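Progress Report to the Naltutix Fund
Dhanial Reading Rooms, Ketport
Nov 24, 2019

Dear friends at the Fund,

We are glad to send you our report on the first six months of the reading rooms, and we hope you'll forgive us if it runs a little longer than the form suggests. There is a good deal to tell, and some of it doesn't fit into the boxes very well. The completed form and the spending sheet are attached separately, so please treat this letter as the part where we get to talk.

When we wrote to you last winter, Ketport had been without a public library branch on the Wamel side of the river for so long that many families had stopped thinking of borrowing books as something they could do close to home. The bus to the main branch takes two transfers, and the second one doesn't run in the evening. Our plan was to open small reading rooms in places people already went, keep them open at hours when working parents could use them, and let people take books home without a fine hanging over their heads. You were kind enough to say yes, with one or two sensible questions about the fines, which we'll come to further down.

The rooms

All four rooms are now open. The first, in the old shoe shop on Wamel Street, opened on schedule and has been the busiest ever since. The one at the community center followed soon after, and then the room behind the laundromat, which we'd worried about because of the noise and which has become a great favorite (people have an hour to fill while the dryers run, and what better way to fill it?). The last room, at the north end, was late. The lease took longer than we had been told, and then the floor needed work that the owner had promised would be finished before we got the keys. We should have gone to look at it sooner and we'll do that another time.

Shelving came in under budget, so we moved the difference into chairs. Grown-up chairs, with arms! The secondhand ones we began with were fine for children and quite hard on grandparents, and it's the grandparents who do much of the reading aloud on weekday afternoons.

Books and borrowing

Your grant paid for 500 new books, and we are so pleased with how they were chosen. We asked families to write down what they wanted on cards at each room, and the cards went straight into the order. That is how we ended up with far more cookbooks and car repair manuals than we would ever have picked ourselves, along with a whole shelf of mysteries in large print that is hardly ever full. Picture books in Spanish and Portuguese were asked for at every room, and we ran short of both almost right away. We have asked the supplier for more and expect them in December.

As of the middle of this month we had recorded 661 loans. We think the real number is higher, as the sign-out notebook at the laundromat went missing for a stretch in September and people simply went on borrowing without it. We've gone with what is written down. The notebook is now tied to the desk with a length of string.

On the question of fines, you asked whether books would come back if nothing was charged for keeping them. Most have. Some come back very late and a few come back with other books tucked in the bag as a sort of apology, which we accept gladly. We did lose more of the board books than we planned for, and those mostly wear out before they go missing. We'd like to budget for replacing them every year as a matter of course, the way you would budget for light bulbs.

Evenings and weekends

The evening hours have been the best part of the project and also the hardest to keep up. Story hour in pajamas started as a one-time event at Wamel Street and parents asked for it again before they had their coats on, so it's now on the calendar every other week. The homework table is steady from the start of the school week and then goes very quiet on Fridays, and we have moved those staff hours to Saturday morning, when there is usually a line at the door.

The adult reading circle took a while to find its feet. Our first choice of book was too long and, if we're being fair, a bit gloomy. Attendance picked up once the group began choosing for itself, and they are now reading short stories and arguing about them very happily over coffee.

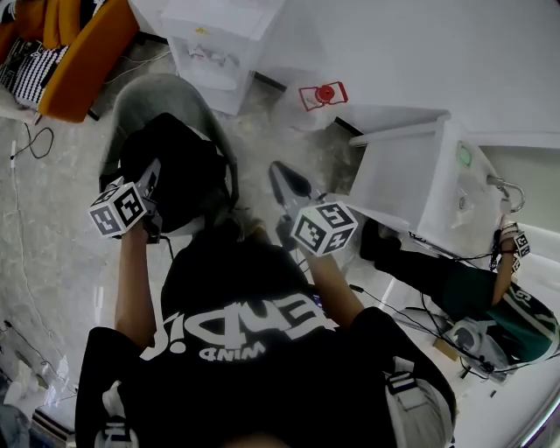 Ketport, this fall: both hands busy.

What has been difficult

We said in our application that the rooms would each have a paid reading host for the full week, and we haven't managed that at the north end. We've advertised the post twice. The hours are split between afternoon and evening, and the people we'd most like to hire have children of their own to collect from school. Beginning in the new year we'd like to divide the post in two, if you're comfortable with that. The total cost would stay the same, and we have marked the change on the spending sheet so that you can see how it would look.

Heating is the other worry. The Wamel Street room has a large front window that everybody loves and that lets in a wicked draft. We have put up a heavy curtain for the evenings and moved the picture books to the back wall, where small children can sit on the rug without getting chilled. A proper fix would mean new glass, and we aren't asking you for that. The landlord has agreed to get a price.

We also underestimated how much time it takes to cover and label new books. It looked like an afternoon's work on paper. It took most of July, and the tape we bought first turned yellow in the sun, so part of it had to be done over.

The months ahead

Through the winter we'll keep the present hours at every room, add the new Spanish and Portuguese books as they arrive, and try a shelf of audiobooks at the laundromat, which several people have asked for. We would also like to print a simple one-page guide to the rooms, with the opening times and a map, for the schools to send home in backpacks. The draft is nearly done and we'll mail you a copy.

The second part of the grant is due to us on receipt of this report. If anything in the spending sheet is unclear, please call the Wamel Street room in the afternoon, as the phone at the office is not always answered. And if any of you are passing through Ketport, do come by and sit in one of the good chairs for a while. The coffee is on from four.

With our warm thanks,
The staff of the Dhanial Reading Rooms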